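Die Nachhallzeit gehört in den Mietvertrag

Wer ein Büro, eine Praxis oder einen Gastraum mietet, erhält Angaben zu Fläche, Raumhöhe, Heizlast und Energiekennwert. Zur Akustik erhält er in der Regel nichts. Ich halte das für einen Mangel der üblichen Vertragspraxis, und zwar für einen, der sich mit geringem Aufwand beheben ließe.

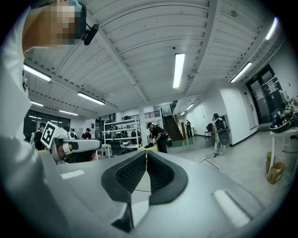
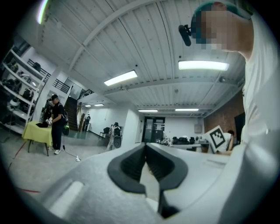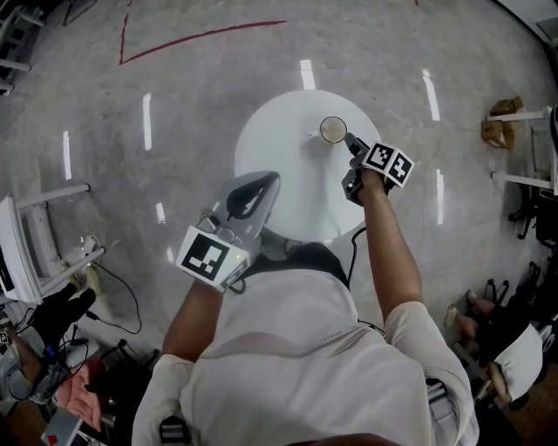

Die Nachhallzeit ist die Zeit, in der der Schalldruckpegel nach Abschalten der Quelle um 60 Dezibel fällt. Sie hängt vom Volumen des Raumes und von der äquivalenten Absorptionsfläche ab. Für kleine Räume mit ungleichmäßig verteilter Absorption ist die Sabinesche Formel nur bedingt brauchbar, für eine erste Abschätzung reicht sie meist. Glatter Putz, Stein und Glas absorbieren im Sprachbereich wenige Prozent der auftreffenden Energie. Der Rest bleibt im Raum, bis er anderswo aufgenommen wird, und überlagert dort die nächste Silbe.

Im Büro Kourkoulas, für das ich im April ein Gutachten geschrieben habe, lag ein Besprechungsraum mit 119 Kubikmetern Volumen vor. Der Mieter, Stavros Lazaridis, hatte über Ermüdung nach längeren Sitzungen geklagt; der Vermieter verwies auf die mängelfreie Übergabe. Formal hatte er recht. Im Vertrag stand zu diesem Punkt kein Wort, und ohne vereinbarte Beschaffenheit wird jede Auseinandersetzung zu einem Streit darüber, was üblich ist. Üblich ist leider der hallige Raum.

Nachgerüstet wurden 22 Quadratmeter Absorber unter der Decke, 40 Millimeter stark, mit Luftabstand. Die Kosten trug am Ende der Mieter. Bei Berücksichtigung in der Planung wären sie im Ausbau kaum aufgefallen, denn die Decke wurde ohnehin abgehängt -- nur eben mit geschlossenen Gipsplatten.

Gegen eine vertragliche Regelung werden vor allem zwei Einwände vorgebracht. Der erste lautet, der Vermieter kenne die spätere Möblierung nicht. Das trifft zu, ist aber lösbar: Man vereinbart den Wert für den unmöblierten Raum und gibt die Messbedingungen an. Prodromos Panagiotou, mit dem ich mehrfach über Musterklauseln gestritten habe, will stattdessen einen Wert für den besetzten Zustand. Fachlich ist das näher an der Nutzung, im Streitfall aber schwer zu reproduzieren. Ich bleibe beim leeren Raum.

Der zweite Einwand betrifft die Messkosten. Eine orientierende Messung in sechs Oktavbändern mit Impulsanregung dauert in einem Raum dieser Größe keine Stunde. Glykeria Michailidis hat für die Hausverwaltung Nitero 14 Einheiten an einem Tag erfasst, einschließlich Protokoll. Gemessen an dem, was für Aufmaß und Energieausweis ausgegeben wird, ist das vertretbar.

Ernster nehme ich den Hinweis, ein Einzahlwert verleite zu falscher Sicherheit. Ein Mittelwert kann unauffällig sein, während der Raum bei 125 Hertz dröhnt, etwa wenn dünner Teppich und Vorhänge nur die Höhen schlucken. Deshalb sollte die Klausel die Werte je Oktavband nennen. Eine Tabelle im Anhang genügt. Auch der Störgeräuschpegel der Lüftung gehört hinein, getrennt ausgewiesen und mit Angabe der Betriebsstufe.

Die Norm DIN 18041 unterscheidet Räume nach ihrer Nutzung und bietet damit einen Rahmen, auf den man sich beziehen kann. Sie wird in Mietverträgen nur selten herangezogen. Vorschlagen würde ich folgenden Ablauf: Angabe der vorgesehenen Nutzung durch den Mieter, Messung vor Übergabe, Aufnahme des Protokolls als Anlage, Regelung der Nachbesserung bei Abweichung. Eine Toleranz muss vereinbart werden, sonst streitet man über die Messunsicherheit.

Für den Bestand wird sich damit zunächst wenig ändern. Bei Neuvermietungen nach einem Umbau dagegen liegt die Decke oft ohnehin offen, und die Entscheidung zwischen gelochter und geschlossener Platte fällt auf der Baustelle binnen weniger Minuten -- meist nach Lagerbestand.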